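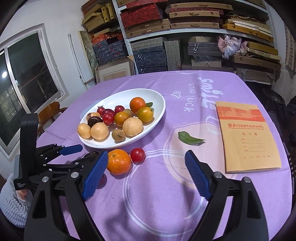
Interim management is the placing of an experienced manager in an organisation for a fixed period, usually to cover a vacancy, run a project or oversee a closure or merger. The manager is normally self-employed or works through a small limited company, and is paid a daily rate.

Assignments tend to last between three and nine months. A permanent executive gives notice and may be hard to replace quickly, whereas an interim can often start within 2 weeks. The role differs from consultancy in that the interim holds line authority and may sign off budgets and manage staff.

Providers

Most interims find work through agencies, which charge the client a margin on the daily rate. Skandelari, based in Dinport, keeps a register of some 3,000 managers and filled 417 posts in its last reported year. Of these, 77 were in finance. Bredercombe is a smaller agency and deals mainly with councils and housing bodies.

Criticism

Daily rates are high compared with permanent salaries, and public bodies have been criticised for renewing short contracts several times over. Knowledge gained during an assignment may also be lost if the handover is brief.

See also: Management consulting, Fixed-term contract, Secondment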